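Gripper day (and the camera that would not sit still)

13 February 2021

Quick one, I have to be out of the house soon. Promised a few people I'd write up the wrist work on the Skirnley arm so here goes, typos and all.

Background for anyone new. The arm is a small tabletop one, bolted to a white table in the back room. Two jaws, little camera at the wrist. I run pick and place on it with kitchen stuff, plates and bowls mostly. I named the setup Tumo ages ago because the logs needed a name. It's been limping since before the holidays.

What was wrong

Two things. The right jaw had slop in it. You could wiggle it with a fingertip, and it closed a hair later than the left, so anything round got shoved sideways before it got gripped. Plates were fine. Round stuff, forget it.

Second thing, the camera. The bracket is a Gronow one, printed, and the screw holes had gone oval. Every hard stop nudged the camera a bit. I'd recalibrate, run a batch, look at the overlay and it was off again. I blamed the software for way too long. Reinstalled everything. Twice. Dumb.

Taking it apart

Power off at the wall, not just the stop button. Then the cable clip, then the four screws on the back plate. Put them in a cup. I did not put them in a cup last time and one is still somewhere under the radiator.

The jaws slide off forward once the plate is loose. Mine were stuck with old grease, black and gritty, horrible stuff. Cotton swabs and a lot of them. The rail underneath was ok, no scoring, which was a relief becuase a new rail is a long wait. The bushing on the right side was shot. Egg shaped. Swapped both sides while I was in there, no point doing one.

New grease is the Paltard stuff in the white tube. Thin smear. If you see it squeezing out when the jaws close you used too much, wipe it off.

The counter said 1,607 cycles since the last time I opened it up. Going to call that too long. New rule is I look at the bushings in March and then decide how often after that.

The bracket

Reprinted it with thicker walls and put metal inserts in the holes. Should have been like that from the start. Snug the screws up a little at a time, going across and not round in a circle, or the thing tilts. Drop of threadlocker on each. The weak kind!! I want to get it off again someday.

Then the cable. Leave a loop at the wrist, more than you think. Mine was tugging on the connector at full twist and I'm pretty sure that was half my dropped frames.

Calibration

Warm it up first. I let it open and close 100 times with nothing in the jaws, then home it, then do the board. Old me did the board cold and wondered why it drifted.

Took 78 poses this time. Overkill probably, but the tilted ones matter and I always get lazy about those. Threw out 2 where my sleeve was over the board. Saved the file with the date in the name so I stop loading the old one.

Setting the table again

Board away, props back out. Big round plate, ketchup bottle on its side, bowls in close by the jaws, and the small red thing near the plate, the one I care about since it's exactly the kind of shape the bad jaw kept pushing around. I want both jaw tips in the wrist view at all times – if one wanders out of the picture the bracket has moved and I stop right there. 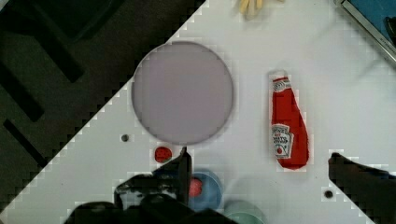
Still to do

Order spare bushings, more than one pair. Label the wrist cable at both ends. Plug the screw holes in the table top, I don't trust small parts near them. Write the jaw offset on tape on the base so I'm not digging through old notes for it. Full batch tonight if I get back in time, and I'll stick the overlay numbers in the comments.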